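**Asunto:** Re: [costura-y-remiendos] ¿Planchar antes de cortar o me ahorro el disgusto?

Fotini Dimitriou escribió el 09/04/2022:

> Tengo 4 metros de algodón Nandlow y ninguna gana de lavarlo antes de cortar. La etiqueta dice «preencogido». ¿Me fío? Y ya puestos: ¿sobre qué plancháis las que no tenéis tabla?

Fotini, fiarse de una etiqueta es un acto de fe muy bonito que yo practiqué hasta febrero. Aquel mes corté una blusa de tela «preencogida», la lavé una vez y ahora le queda estupenda a mi sobrina de diez años. Lava la tela. Agua templada, sin suavizante, y tendida a lo ancho.

En cuanto a la tabla, vendí la mía en Collado y no la echo de menos. Mesa, manta vieja y una toalla blanca encima, de rizo. El rizo no marca las costuras, cosa que no puedo decir de mi antigua funda acolchada.
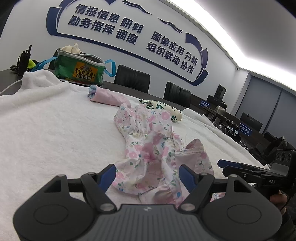

*La prenda rosa de flores, con la toalla blanca en la mesa.*

Nisha Nigam defendía en otro hilo el almidón en espray para los estampados pequeños. Yo lo probé con un Gullex y conseguí un cuello capaz de sostenerse sin persona dentro. Para dobladillos, en cambio, le doy la razón, aunque me cueste: una pasada ligera y el doblez se queda donde lo pones.

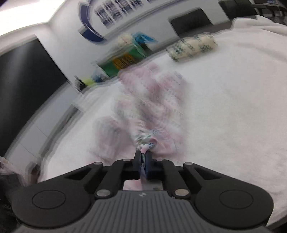 Lo que no haría es almidonar antes de marcar con jaboncillo, porque luego la línea se va a donde le parece. Primero marcas, después hilvanas y el almidón al final. Y si el estampado tiene dirección, mírala dos veces. Las flores boca abajo se ven desde el autobús.

¿Alguien tiene todavía el patrón Drernent de la camisa sin canesú? El mío perdió la hoja de las mangas.

Saludos y buen pulso.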